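Warrier updates washing guidance for fitted sheets and soft furnishings

May 7, 2022

Textile testing firm Warrier has published a revised set of washing recommendations for household bedding, covering fitted sheets, pillowcases, mattress protectors and small stuffed items. The document replaces guidance that had been in use by several bedding suppliers, among them Prolireo and Jimix, and takes effect for new care labels in September.

The main change concerns elastic. Under the old guidance, fitted sheets were treated the same way as flat sheets, with drying temperature set by the fabric alone. The new version sets a separate limit for any item with an elastic hem. Warrier says that repeated drying on a high setting is the most common cause of early failure in the corners, and that the fabric itself is usually still sound when a sheet is thrown away.

The recommendations are based on a trial in which 75 fitted sheets were washed and dried on a fixed schedule. Sheets were divided between cotton, cotton-polyester blend and jersey knit. Half of each fabric group was tumble dried on high and the other half on low, with one extra sheet assigned to the low group. Corner tension was measured before the first wash and at set points afterward. Loss of stretch was greater in the high-heat group for all fabrics, and the gap was widest for jersey knit.

Two further changes deal with shrinkage and pilling. Suppliers are now asked to state pocket depth after washing, not before, so that buyers can match a sheet to a mattress without allowing for shrinkage themselves. Pilling is to be graded on a section taken from the center of the sheet, where wear is heaviest – the earlier method allowed samples from any area, including the sides that tuck under the mattress.

Prolireo said it would print the new labels on all fitted sheets produced from September onward. Stock already in warehouses will keep the existing label. Jimix has adopted the pocket depth rule but is still reviewing the drying limit, which would affect its hotel range. Hotel laundries generally run hotter cycles than home machines, and the company wants separate wording for that market.

A shorter section covers stuffed toys and decorative cushions. Items with a looped or brushed surface should be washed inside a closed mesh bag on a gentle cycle and air dried. Warrier advises against tumble drying unless the label permits it, as heat can mat the surface fibers and cause some fillings to clump. Drying on a flat, ventilated surface is preferred to hanging, which can pull the filling to one end. Perforated baskets and racks are both listed as suitable, provided that items are turned once during drying and not stacked.

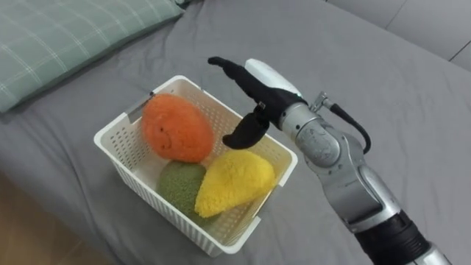
Plush toy fruits in a slotted plastic basket on a gray fitted sheet.

Pillows are handled under a separate heading. The guidance keeps the existing advice on washing pillowcases weekly but drops the former recommendation on fabric softener. Warrier found that softener residue reduced absorbency in cotton covers and made no measurable difference to wrinkling. Suppliers may continue to mention softener on packaging if the care label itself does not call for it.

The full text can be ordered from Warrier in print or downloaded by registered suppliers. A condensed version for retailers, prepared with the trade publisher Lenda, has a first print run of 2000 copies and will be sent to stores with the autumn catalogs. Comments on the drying limit will be accepted until the labels take effect.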